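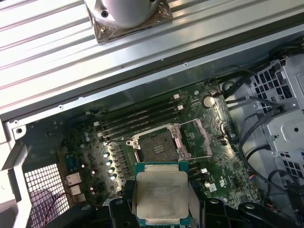 *Photo: Hettiarachchi Studio*

**Home Interiors, Brimley Evening Program**
**Handout: Measuring and Ordering Curtains**

Bring this sheet to class along with a steel tape and the sketch of your own window. Cloth tapes stretch and should stay in the sewing box.

## Start with the rod

Most mistakes in curtain orders come from measuring the glass. The panel hangs from the rod, so the rod has to be settled first. Decide how high it goes and how far past the trim it runs, mark both ends on the wall in pencil, and measure from the marks.

For a standard bedroom window we will extend the rod 8 inches past the trim on each side. The open panels then sit mostly over the wall and let the light in. If a bookcase or a corner gets in the way on one side, shorten both sides to match, unless the window is already off center in the room.

Height is more a matter of taste. Halfway between the top of the trim and the ceiling looks right in most rooms. With crown molding, stay below it and leave space for the finial.

## Width and fullness

Fullness is the total width of fabric compared with the width of the rod. A fullness of two is the usual figure for medium-weight cotton or linen. Sheers need more. Heavy velvet can do with less and will stack badly if you add to it.

Check whether the listing gives the width per panel or per pair. The Remolley catalog lists single panels, and the Cuva listings we looked at last week give the pair. Read the small print on every order, even from a store you have used before.

## Length

Measure from the bottom of the ring or the top of the rod, depending on the heading, down to the floor. Take it at the left, middle and right. Floors in older houses slope, and a hem that just clears the boards at one end may drag at the other. Use the shortest measurement.

- **Kiss:** the hem just touches the floor.
- **Break:** a small bend at the bottom, like a trouser cuff.
- **Puddle:** extra fabric lies on the floor. Hard to vacuum around.

Add any shrinkage allowance before ordering unlined cotton. Wash a swatch if the store will send one.

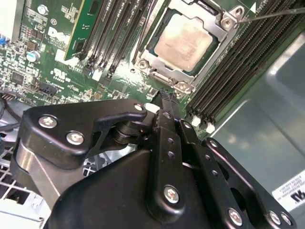 **Should I order the lining separately or buy panels already lined?**

Buy them lined if your length is a stock size. Separate linings make sense when you are hemming the panels yourself, since each layer can be hemmed on its own and the lining kept slightly shorter than the face fabric.

## For next session

Draw up an order for one window in your home, with a budget of up to $200 including the rod and brackets. Show your arithmetic for width and length. Attach two fabric swatches and write a few lines on which you would pick for that room and why.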